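Search this site Go

Toltau: Teaching a Simulated Robot to Tidy Up
Project report, second semester
Jasper Van der Linden, Tineke Peeters, Mahmoud Badawi
Supervisor: Wim Prins

3 comments 12 shares

1. What we set out to do

Our proposal promised a mobile robot that could clear any kitchen. Mr. Prins wrote "any?" in the margin, and by July we had come around to his view. The goal became picking up one named object and putting it where we asked.

2. Method

Everything ran in simulation, mostly on the lab machine, which Tineke had to restart more often than she restarted the robot. Mahmoud wrote the grasp planner. Jasper wrote the part that decides where to drive, then rewrote it after it spent an evening circling a stool.

We ran 145 trials with a limit of 2000 steps each. A trial counted as a success if the object was held at the end and nothing else had been knocked over. We argued over that second rule for a week - it cost us a lot of successes.

3. Results

53 trials succeeded. Bottles were fine. Flat things were miserable: knives, plates and anything else lying down tended to get pushed along the counter with great confidence. Twelve trials ended with the robot facing a wall.

4. Next year

Whoever takes over should start with the flat objects and leave the driving alone. Please leave the driving alone.

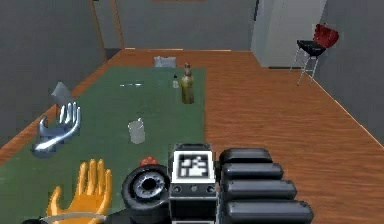
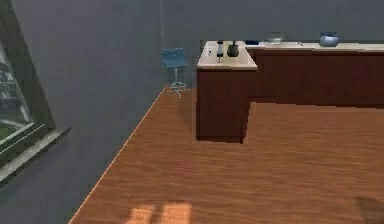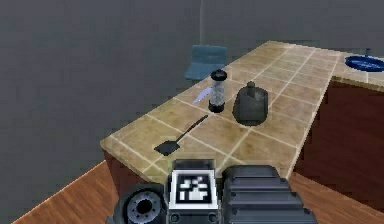
Figures 1-3. Views from the Toltau simulation.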